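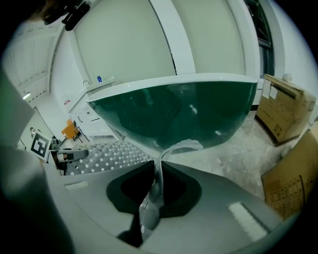
Home | Projects | Year 2 | Reports | Contact

Our project was about why people in shared houses throw away so much food. Survey went out in June to student houses in Plomport, 318 forms, 238 came back, which we were pleased with. The main question was what got binned and why. Bread first, then salad bags, then leftovers nobody had put a label on. Portion size came up a lot too. A deep green bowl on a clear stem looks generous with a small helping in it, a wide dinner plate doesn't, and several houses said they cook to fill the plate. We didnt test this, only asked.

Method: one form per house, then a food diary for 3 weeks in 22 of the houses. Diaries were patchy. Some stopped after the first week, some were clearly filled in all at once the night before. We kept them in but marked them.

Results so far. Houses that shop together waste less bread but more veg. Skostetti (the corner shop) sells single onions and loose carrots and the houses near it had less veg waste, could be chance. Storage matters more then we expected, most fridges were overfull.
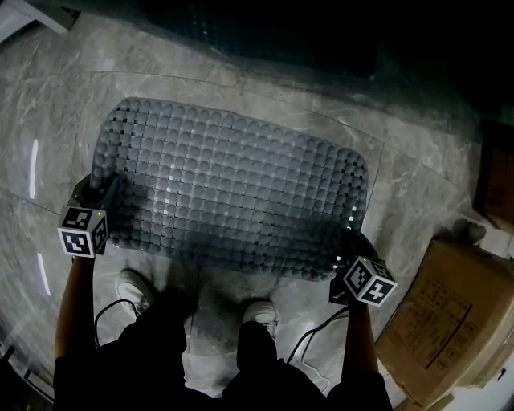
Sivakumar House wrote back to say the diary made them argue about milk and they'd have liked a column for who bought what. Fair point, would add it next time.

Still to do: costs, and the freezer question.

Shares 3 | Comments 2

grerkov_fan: we freeze all our bread now, toast only

plomport2: did you ask about takeaways? half our bin is rice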